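I get asked a lot how I manage to enter so many DVD and box set giveaways without losing track of them, so I've finally written it down. I won a Zundham crime box set in April and a pair of cinema tickets before that, and my method is pretty dull, but it works for me!

## Set yourself up first

Make a separate email address just for competitions. Then open a spreadsheet with 4 columns: the prize, the site, the closing date and the answer you gave. I know it sounds like homework, but when an email lands saying you've won something from Gultmont, you'll want to check that you really did enter.

## Finding the giveaways

Start with the smaller film and telly blogs. The big sites get thousands of entries, whereas a blog giving away two copies of a subtitled thriller might get 500 at most (and often far fewer). Distributors' newsletters are good too – Carrilho always puts its competitions right at the bottom, under the release dates.

I do my searching on a Saturday morning, once the chores and the gym are out of the way, with a big mug of tea and the spreadsheet open.

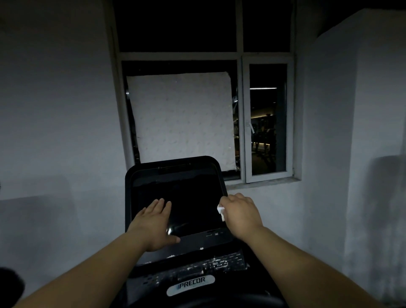
*Holding a cloth to the screen on a Precor machine.*

## Entering properly

Read the whole post before you type anything. Check these:

- the closing date, and the time if there is one
- whether it's open to your country
- one entry per person or per household
- DVD or Blu-ray (I once won a disc I couldn't play, and my sister got it)

If there's a question, the answer is nearly always in the trailer or the press blurb. For the Plesis series I had to name the town it was set in, and it was in the second line of the synopsis.

Retweet ones take seconds, but do follow the account as well if they ask. I've missed that step more than once – very annoying.

## After you've entered

Fill in your row straight away. Check the inbox every couple of days, junk folder included, as some prizes have to be claimed within 2 days. And never pay postage or hand over card details to claim a DVD. A proper giveaway only needs your name and address.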